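**Plusach Fund for Genre Fiction: progress report, second installment**
19 March 2018
Project: *The Salt Bride*, paranormal romance, book one of the Gudatholm series

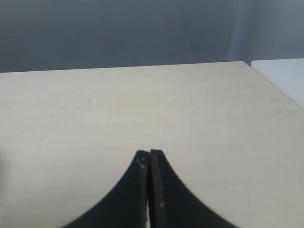
Draft is at 155 pages, chapters 1 to 14 done and readable, 15 half done. Last report (October) I had the outline and six chapters, two of which are now gone, see below. The big change is that the heroine has a job. She was a "shopkeeper" before and it was vague, you flagged it in your notes and you were right. She now mends nautical charts, and most of the quiet scenes happen in her workroom at one big, smooth, cream-colored tabletop, pale enough that every little blemish on it shows. That matters for the plot in chapter 5, when the first of the salt marks turns up. Chapters 3, 5, 8 and 12 all come back to that table. Probably one too many. Will look at it in revisions.

## Where the draft stands

- Chapters 1-4: second draft. Happy with 1 and 4. Chapter 2 still has too much family history in it.
- Chapters 5-9: second draft, except 7, which is first draft and reads like it.
- Chapters 10-14: first draft.
- Chapter 15: the ferry crossing. Half done. Stuck on who is lying.
- Chapters 16-22: outline only. The outline for 19 is one line and the line is "storm??"

Cut since last time: the old chapter 3 (the inheritance lawyer) and the old chapter 6 (the dance). The lawyer was only there to explain things. The dance hurt to lose, but the two leads had no reason to be at it, and I was bending everybody's week out of shape to get them there. Some of the dialog got moved to the boathouse in 9 and works better with the rain going.

Word pace is uneven. Good run after the new year, then almost nothing for three weeks while I took the middle apart. Back to mornings now, before work, plus a long session on days off.

## The world stuff

You asked for more on this so here it is, a bit rough.

Gudatholm is an island town, made up, but everything ordinary in it is supposed to be ordinary. Ferry runs late. School roof leaks. The grocery closes early and everyone complains. The odd part is the bargain from 1726, when the town lost its fishing fleet in one night and the women who were left made a deal with the water. One bride each generation, and the boats come home. Readers get this in pieces. Whole thing isn't told straight until chapter 13.

Rules I've settled on (and am keeping to a single typed page so I stop breaking them):

1. The sea people can come ashore but can't cross a line of fresh water. Rain counts. That gives me the boathouse scene.
2. They can't lie. They can leave things out, and he does, a lot.
3. Salt marks appear on things the bride has worked on by hand. First one is on a chart. Never on skin, I tried that and it turned into a different kind of book.
4. No mind reading. It was in the October outline and is gone. It killed every argument between them, there was nothing left to say.

Rule 2 is the one giving me trouble. The twist in 15 needs him to have misled her, and in the draft he flat out says something untrue. Either I fix his line or the rule goes. Fixing the line.

The folklore reading is mostly finished. I went through the drowned-bride ballads, tide superstitions, and a stack of old sailing manuals for how people talked about weather. More of the manuals got used than the ballads. There's a whole shelf of stuff I'm not going to use and have stopped pretending I will.

## The romance arc

Slow burn, still. First kiss moved from chapter 8 to chapter 11. My critique group was split on this, half of them wanted it sooner. I think 11 holds up as long as 8 has the scene where he gives back her knife, because that reads as a turning point on its own. If it doesn't land for you please say so now, it's easier to move while the back half is still outline.

Heat level as in the application. Two open-door scenes planned, one written (12). It needs another pass, I keep losing track of where everybody's coat is.

The ex-fiance is less of a villain. He was cardboard. Now he runs the ferry, he's decent, he's scared, and he knows about the bargain before she does. More useful that way. He may get book two.

## Research trip

Done, four days, off season. Stayed in Villanueva, which is a small harbor town and nothing like my island on paper, but it has the kind of waterfront I needed to walk around in. Went out on the morning boat twice. Seasick once, took notes anyway, half of them illegible. Got:

- how a harbor sounds before it gets light (halyards, mainly, and somebody's radio)
- the smell in a net shed, which I'd had completely wrong
- how long it really takes to walk from a dock to a church on a hill carrying something heavy. Chapter 10 had her doing it in a paragraph. Fixed.
- a very good talk with a chart seller about paper, paste and pressing. Nearly all of chapter 3 came out of that.

I didn't get to the lighthouse, closed for repairs. Working from books on that. It only shows up in 20.

## Money

Spent to date from the grant: $1259. That covers:

- travel and lodging for the trip
- books, plus photocopying at the library
- one-year license for Navgate, the plotting program I put in the application. Using it for the timeline only. The character sheets took longer to fill in than the chapters did
- deposit for the developmental editor

Receipts are in the same envelope as the signed form. One is missing, the second boat ticket, I'm not claiming it. Rest of the first installment is held back for the editor's balance, due on delivery of the full draft. Nothing has been spent outside the categories you approved. If I need to move the leftover travel money over to copyediting I'll ask first.

## Readings and the public part

The grant asks for one public event. Did it at the library branch in the winter, read from chapter 1 and took questions. 25 people, a good crowd for a cold night. Questions were mostly about how to get started and whether the sea people have gills (they don't). One reader pointed out that the tide is going the wrong way in the opening scene. It was. Fixed.

Also started a short monthly post on the blog about building the island, one on the ferry timetable, one on the food, one on names for winds. Food one did best by a long way. Plusach is credited at the foot of each, let me know if the wording should be diffrent.

## Problems

Middle sagged. Still sags a little at 10. There's a stretch where she is waiting to find something out and the reader knows it already. Thinking of giving the discovery to her sister and letting her hide it.

Sister also has no ending. She just stops after 14. Need to sort this before I get to 18 or it'll be a mess.

Title. *The Salt Bride* may be too close to other things on the shelf. Keeping it as the working title, have a list of others, none as good.

Schedule slipped by one month. I'd planned on having 16 done by now. Taking the middle apart is the reason, and I'd do it again, but it does push the full draft back. New dates below.

## Next

- finish 15, with the lie sorted out
- 16 to 19 first draft, by the end of spring
- 20 to 22 over the summer
- one full read-through on paper, pen only, no fixing as I go
- out to the developmental editor early fall
- full draft to you in October, along with the final report

Requesting release of the second installment on the original terms. Only the delivery date changes.

Attached: chapters 1 to 5, revised outline for 15-22, the rules page, receipts. The chapter 5 file has some of my own comments still in the margins, please ignroe the one about the goat.

Questions by email are easiest, mornings best. Happy to send 12 too if anyone wants it before it's cleaned up.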